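4.2 The kitchen package

Of the simulation kits we looked at for this study, the one we lived with longest was Polus, which Clelside offers on a yearly license. It arrives with 24 kitchen layouts, and we ran 200 episodes in the layout it calls Wullavwood, mostly because we grew fond of it and partly because its stepped counter gave our policies such a hard time. Figure 3 gives a fair idea of how crowded the working area can be — a stemmed glass stands right in front of the coffee maker, and the toaster leaves the gripper very little elbow room.
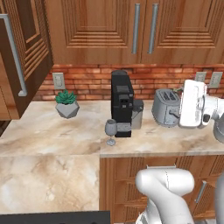
Figure 3a. Wullavwood layout in Polus, with the gripper beside the toaster at the back counter.

Setting up took us the better part of a Monday, and we should say kindly that the manual was more help than we had expected. Arm models load from a single menu, lighting can be changed between episodes, and every view is saved to the same log. We did have to write our own scoring script, as the one supplied by Nkosi, the add-on we paired with the kit, would not read logs from more than one view at a time.

Our main complaint concerns camera placement. The kit lets a user put a view nearly anywhere, which is generous, but it gives no warning when a link of the arm fills most of what that view can see. Frames like the one in Figure 3b carry almost nothing a policy could use, and we would gladly trade a few of the layouts for a simple visibility check.
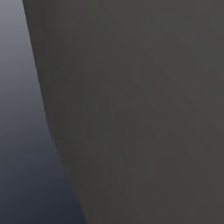

Figure 3b. A view largely taken up by an arm link, same layout.

We return to the effect of such frames on training in Section 5.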